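3rd April
By Tove Riis

Gimerau is looking for 2 kitchen hands to help find out whether machines can put the plates away yet. You set out the work and note what the arm does with it.

1. Single plates, flat on the table.

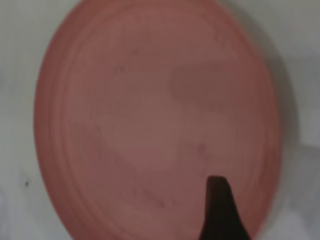

2. The wire rack, plates on edge.
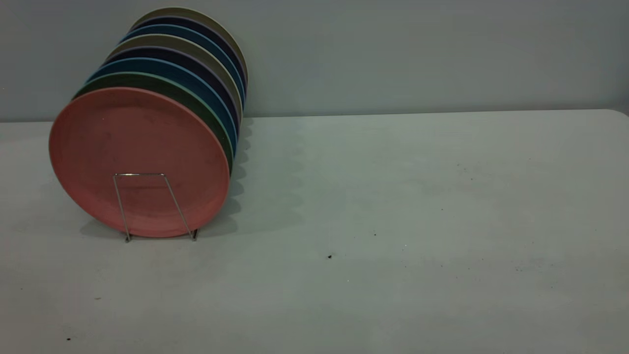
3. One plate out, the rest racked – the arm has to bring it back.
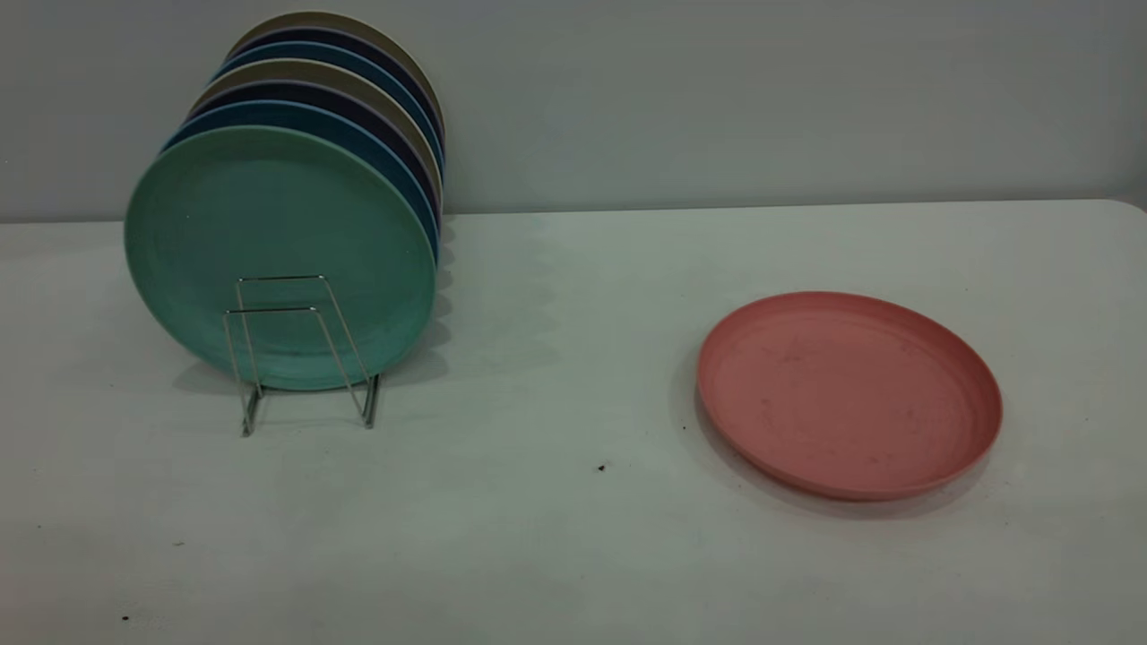 Snædís Eskildsen, asked whether it beats a person, said not yet, and not with wet plates.

Shifts are 5 hours, from now until November. No technical background needed. Write to the Kosby office.
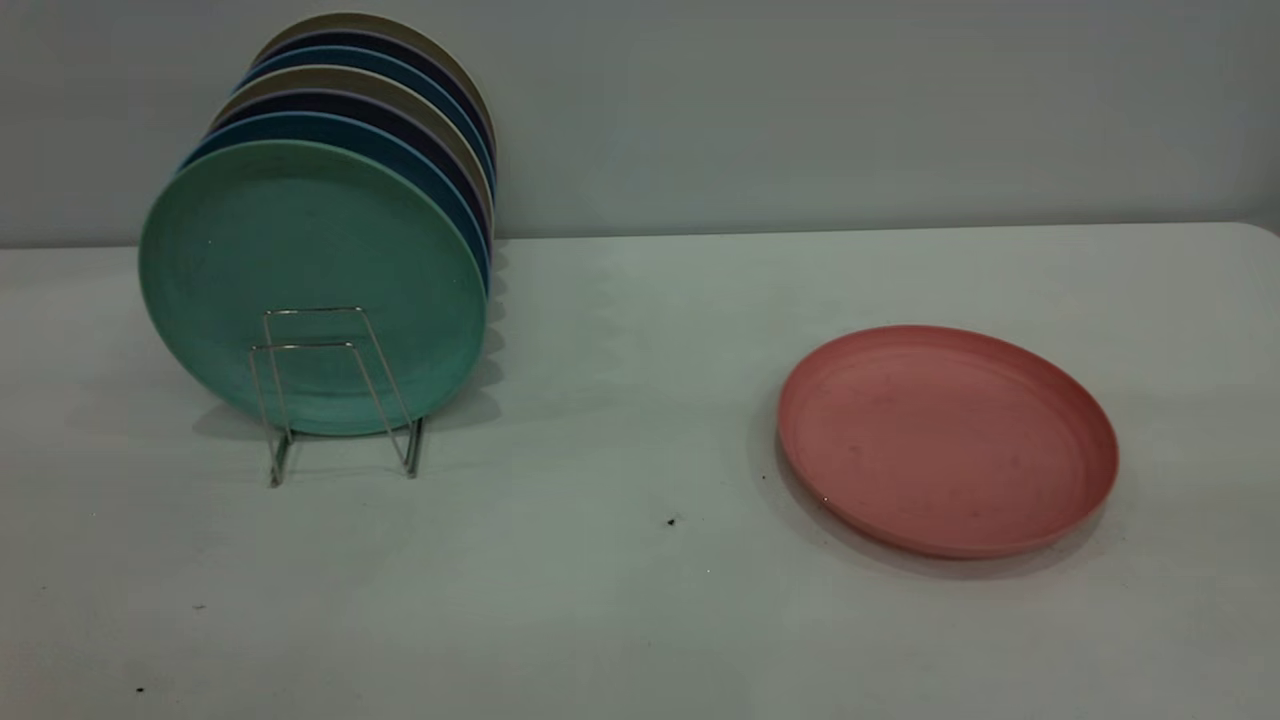 Rack and pink plate, Kosby.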